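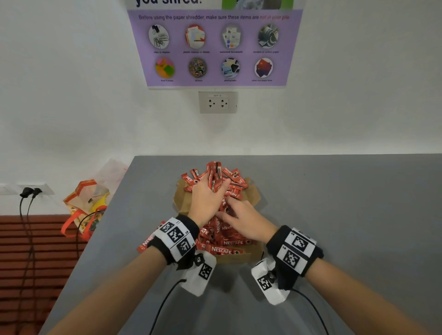 Nescafé sticks by the boxful, and the shredder poster on the wall.

I promised a few of you that I would write up how we ended up selling through a distributor in the Netherlands, and then I didn't, and then Khalil Tannous asked me again last week in that very polite way he has, so I've made a pot of tea and I'm going to try.

For those who are new, Wudmont is the small firm I run with my old friend Ruwan Gamage. We make wooden door wedges and draught stoppers, and the one people know is called the Dumby. (Ruwan's daughter named it when she was four and we never came up with anything better.) For years we sold it to hardware shops within a morning's drive, plus a trickle of orders by post, and I was quite happy with that. Ruwan was the one who kept looking at maps.

Our first go at selling abroad was a trade fair, and I would do it differently now. We took a stand at the far end of the second hall, next to the cloakroom, and we took 411 leaflets because that was what was left in the box. We came home with a carrier bag full of business cards and I wrote to every single person. I wrote lovely long emails! Hardly any of them replied, and the few who did wanted to sell us something, mostly packaging.

What I had done, and it took Facundo Núñez to point it out over a very long lunch, was write to everyone as though they were a shop. He had spent years exporting garden tools and he asked me a string of questions that I couldn't answer. Who stores the goods? Who pays if a pallet arrives damp? What does the shop at the other end have to charge for everybody in the chain to make a living? I had a price list with one column on it. He drew two more columns on the back and I still have that piece of paper in the drawer.

So we spent the winter on sums, which was dull but I'm glad of it. We worked out a distributor price that didn't make either of us wince, and we settled on 248 pieces to a carton, mainly to suit the cartons we could get. Then we made a much shorter list of people to approach, and instead of an email I rang them up. I dislike ringing people. I used to stand up to do it, by the window, with the first sentence written down.

Riet Boersma was the third call. She supplies independent household shops in the north of the country and she was brisk, I would say, though I've since learned that she is brisk with everybody and very kind underneath it. She asked for samples, and she asked what we would do if one of her shops wanted to send things back. I said I'd have to think about it and ring her the next day. She told me much later that this was the moment she decided we were worth a try, as the last firm had said yes to everything and then stopped answering the phone.

We went over to see her in December. I had prepared a talk with slides and she didn't want it, she wanted to drive us round four of her shops and have us listen to the people behind the counter. One of them told us our packaging was impossible to hang up. He was quite right, there was no hole in it. We'd been selling the thing for years and our own shops had simply been leaving it in a basket by the till.

The first order was 70 cartons, and I checked the paperwork so many times that Ruwan took it off me and posted it himself. The contract is for one year at a time and covers only her part of the country — Brunello Rizzi, who looked it over for us, was firm on that and I'd pass the advice on to anyone. A new partner will often ask for the whole country, or for all of Europe, and it is very tempting to say yes when you've had no one asking at all.

We've set aside 4,000 pounds for the next step, which may be Denmark, or may be new packaging again if the cardboard people put their prices up. Riet thinks we should leave Denmark until the spring and Ruwan thinks we should have gone already. I've started writing out my first sentence for the phone, anyway.

Khalil, I know you wanted the part about customs forms as well. I'll do that one separately, it needs a whole pot to itself.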